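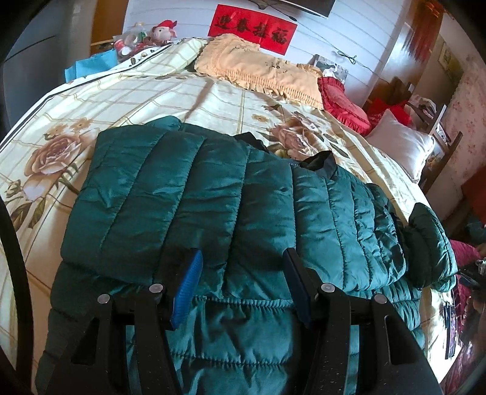 Household Studies | Research articles | Open access

3.2 The bed as a folding surface

We had expected tables to matter most. In nearly every home we visited, though, the folding of winter clothes took place on a bed, and once we began to look closely at beds we could hardly stop! A bed is wide, soft and at a height that suits most adults, and a bulky coat can be opened out on it in full, which few dining tables in these flats would allow.

Figure 2. A quilted puffer jacket spread over a rose-patterned bedspread, with pillows at the head of the bed and a red paper banner reading 迎春接福 on the wall.

The jacket in Figure 2 belongs to the kind of garment our participants found hardest. Its padded channels run crosswise, and the lower hem is gathered into a ribbed band, so the bottom edge is narrower than the body it closes. People who folded such jackets lengthwise first spoke of the padding "pushing back" (Pao-chu Hung's phrase, which we have happily adopted). Those who began with the sleeves, bringing each one across the chest before touching the hem, had a much easier time of it. Su-chen Chu went further and rolled hers from the hem up, pressing the air out towards the collar with her forearms. It is a lovely thing to watch, and it takes her under a minute.

Bedding played a larger part than we had planned for. The bedspread in Figure 2 carries a grid of thin lines under its large printed roses, and several participants with checked or lined covers told us they used the lines to square up a fold. Hiu-tung Yu lined up shirt hems this way without seeming to notice until we asked. Pillows, by contrast, were left where they lay in all but 5 of the homes, and people simply worked in the space that remained.

The banner on the wall, with its wish to welcome spring and receive good fortune, brings us to the calendar of storage. In the Valtside interviews, coats were packed away in a single afternoon and brought out again piece by piece, often starting in September with the lightest. We return to this uneven rhythm in Section 4, where the 1,587 diary entries let us follow it week by week.

Correspondence: Tsung-han Ng, Valtside | Copyright the authors | Back to top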